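Ticket 713: Tidy-up job stops at mixed clutter, single items are fine
Product: Flomer kitchen arm, two-finger hand
Site: Utthorpe flat (test kitchen, second floor)
Opened by: Latifa Ouali
Assigned to: Othmane Cherkaoui
Priority: medium
Status: open, waiting for the site

Description of the problem

Good morning. We use the arm for one chore only, the clearing of the worktop after breakfast and after lunch. The user puts nothing in order before. He presses the button and goes to work, and when he comes home the things should be in the tray.

With one object on the worktop the arm does it well. With two objects far from each other, also well. When the things lie against each other or on top of each other, the arm goes over them, stops, goes back to its rest position and shows the message "no safe grasp". After this it does not try the other objects, even those which stand alone and are easy. For me this is the real fault. I can accept that it leaves a difficult pile. I cannot accept that it leaves also the apple.

What I expected: it takes the easy objects first, then tries the pile, then tells me what is left.
What happens: it looks at the pile, refuses, and finishes the job with the tray empty.

What I have tried already:
- Restarted the arm and the controller.
- Cleaned the finger pads with a damp cloth and let them dry.
- Repeated the calibration with the supplied card.
- Changed the kitchen light from warm to white.
- Moved the tray to the other side.

None of these changed the behaviour.

Latifa

Reply from Othmane Cherkaoui, 09:40

Dear Latifa, thank you for the clear report. Could you please send the job log and tell me which planner version is shown in the menu? Please also run the same job 20 times with the same things in the same places, so we see if it stops always or only sometimes. I would like to exclude the light completely before we speak about software.

Reply from Latifa Ouali, 15:15

The log is attached to the ticket. The version in the menu is the one you installed in December. I have done the 20 runs. It stopped in all of them, at the same point. So I think it is not the light, and not chance either.

One more observation. When I pulled the pile apart by hand, and left everything else the same, the job was completed without any message. But if I must come to the kitchen and separate the things, then I can put them in the tray myself – it is the same work.

Reply from Othmane Cherkaoui, 16:30

I have read the log and the reason is quite simple. The planner makes a list of all objects and gives each of them a score from 0 to 100. If one score is under the limit, the whole list is marked as not safe. This rule was made for the Gouveia workshop, where the arm sorts metal parts and a wrong grasp can damage the next machine. In a workshop it is a good rule. In a kitchen it is too strict.

Workaround until the update:
1. Open Settings, then Jobs, then Tidy-up.
2. Change "List check" from "All" to "Each".
3. Save and restart the controller. The restart is necessary, the menu does not say it.
4. Run the job once while a person is in the room.

Please do not change the force limit. I know that the forum recommends it.

Reply from Latifa Ouali, next morning, 08:20

I did steps 1 to 4. The result is better but not good. The arm took now all the single objects and put them in the tray. Then it came to the pile and tried to lift a spoon which was lying under a cup. The cup fell on its side. It was not broken, but it was not empty either, and I had to dry the worktop and the floor.

So my question is perhaps more general. Does the arm know that one thing is on top of another? Or does it see only shapes beside shapes?

Reply from Prasanna Ranasinghe, 10:05

Hello Latifa, I join this ticket from the grasping side. Your question is the correct one. The present version estimates the order of a pile from the depth values, and for thin objects this estimate is weak. A spoon, a knife or a pen has almost no height, so the cup above it and the worktop below it look to the planner like neighbours. The new version has a separate step that asks what is lying on what, and it takes from the top down. I am testing it in simulation first, and after this on the arm in the Flekville lab.

I do not want to promise too much. In my opinion the machine can do today perhaps the easy half of this chore. Fruit, cans and boxes with free space around them are no longer a problem for us. Long tools under other things are still a problem, and soft bags we have not started.

Reply from Latifa Ouali, 10:50

Thank you, this is honest and it helps me. Can you please show me what kind of clutter you test with? I would like to know if it is similar to our worktop or much cleaner. I keep the setting on "Each" and I remove the cutlery by hand for now.

Reply from Prasanna Ranasinghe, 14:25

The tidy-up test for the new planner uses mixed household things, and the easy and the difficult ones are together on purpose. A pass means that the single objects are cleared even when the planner gives up on the group. The big dark fruit between the fingers is the kind of grasp I trust, and the blue can and the small white box also have enough free space. My difficult place is the group on the left, where the screwdriver goes behind the red bottle and the red cube covers part of its shaft. The planner must take away the cube and the bottle before it touches the tool, and this is the same question as your spoon and your cup. I leave the ticket open and will write again when the Flekville runs are finished.

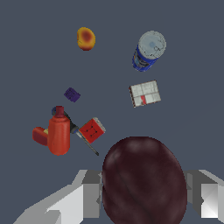
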